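About Our Kitchen

Dunness started out as a lunch club in February, with one long table and a pot of soup that had to stretch a good deal further than anyone had planned. Anjani Siregar did most of the cooking back then, and she still sets the menu at our Felivville kitchen, though she has plenty of help now and (we're happy to say) a much better stove.

What we make is food to heat and eat – stews, rice dishes, soft vegetables, a pudding or two – packed in tubs you can put straight in the microwave and bring back to us when you're finished. We cook 76 lunches on a normal day and 101 when the Finton club comes over. 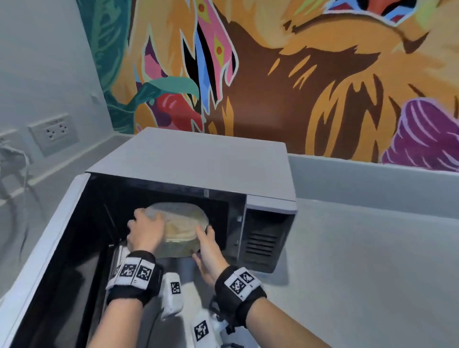 Please do stay and eat with us if you have the time. The microwave is there for everyone, and so are the forks, the napkins and the good chairs by the window. Loosen the lid a little before you start it, give the food a stir halfway through, and let it stand for a minute while you find a seat and say hello to whoever is next to you.

Dunness Kitchen, 207 Rondonuwu Street, Felivville | Contact us | © Dunness | Back to top

This site uses cookies to remember your settings. Accept | Learn more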